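Trevgate TB-2 Tabletop Manipulation Cell

Overview

The TB-2 is a single-arm cell for pick-and-place work with household objects. It is supplied as a white table surface, one arm with two-finger gripper, an overhead camera, a wrist camera and the Kirkon controller. Objects are ordered separately or provided by the customer.

Mounting

The table must be bolted to the floor or to the Fakis steel plinth. Level it before fitting the arm. Do not shim under the arm base; adjust the table feet instead. The overhead camera bracket goes on last, and its bolts are checked again after the first day of running.

Cables

The head cable runs down the left side of the arm to the base. Leave enough slack for full wrist rotation in both directions, and keep the loops at the head clear of the overhead camera's view of the table centre. If a cable has to be moved, move its clip as well. A pulled cable usually shows up first as dropped wrist camera frames.

Routine care

Every 25 hours of running: wipe the table with a damp cloth and the finger tips with a dry one. Clean the wrist camera cover using lens tissue. No solvents on either.

Every 2,000 cycles: check finger screws for tightness, look for wear at the tips, and run the open/close test from the Service menu. Both fingers should reach their end stops together. If one lags, replace the pair. Single fingers are not sold.

Every November, or yearly from the installation date: return the torque key for checking.

Wrist camera alignment

Alignment is needed after any finger change. Open the gripper fully, place a small round vessel between the fingers and call up the wrist view. Both fingers should enter from the bottom of the picture. Compare with the overhead view and correct the mount angle if the left finger appears markedly higher than it did before the change. Save the offset under a new name; the controller holds up to 3,072 stored offsets.

Overhead view of the arm and objects first, then the wrist view with the gripper open at the green cup.

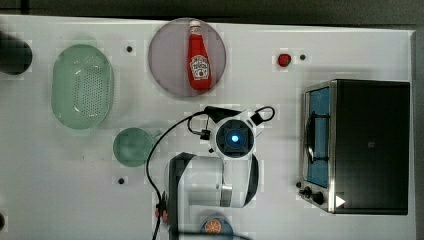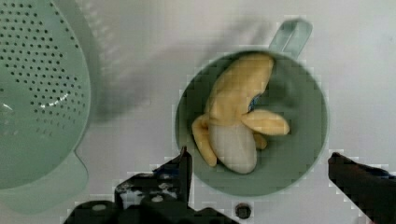 Spare parts

LP-11 Finger pair, black, with screws
LP-14 Wrist camera cover
LP-20 Head cable with clips
LP-23 Table insert plugs, bag of 25
LP-31 Torque key

Parts are made by Lepik and shipped from the Trevgate store. Quote the serial number on the underside of the arm base when ordering.

Service contact: Valdis Rozīte, Trevgate Service Desk
Page revised 17 April 2026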